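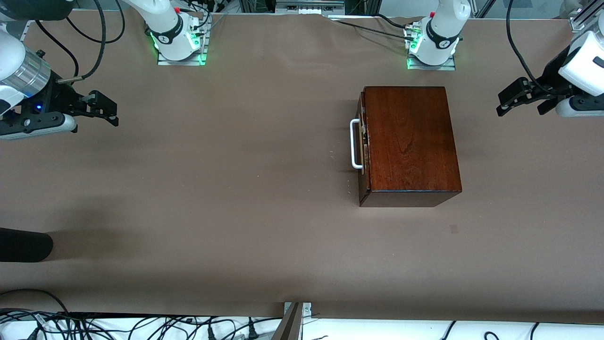

One of the wooden boxes, lid closed, carrying handle at the left.

Endbridge Loan Boxes: progress report to the Myklebust Fund
Prepared by Shahnaz Dissanayake, 2/3/18

Where we are

The grant was for 30 lidded wooden boxes to carry the Endbridge map collection out to schools. As of this report, 15 are finished and the rest are in various stages of not being finished. The plan we sent you had all of them done in January. It was a handsome plan, with a colored chart.

The boxes

We kept the reddish-brown stain after a long discussion in which Ivar Dalen wanted gray and everyone else went home. The grain still shows through on the lid, and teachers seem to like that. The metal handle is on the side, so a box can be carried like a suitcase. Hinges and latch are metal too. The first latches we bought opened whenever they felt like it, and we have gone over to a stiffer one from Bodidine. It requires a thumb and some conviction.

Money

We have spent $1,305 on hardware and stain, which is $243 over that line. The latches account for all of it. We would like to move the difference from the printing budget, as the printed guide has shrunk to a single sheet.

Still to do

Staining of the second batch, felt for the insides, and labels. Hedvig Strömberg has the label wording and is on her fourth draft. Cesby school has asked for two boxes and been told to expect them in spring, a word we chose with care.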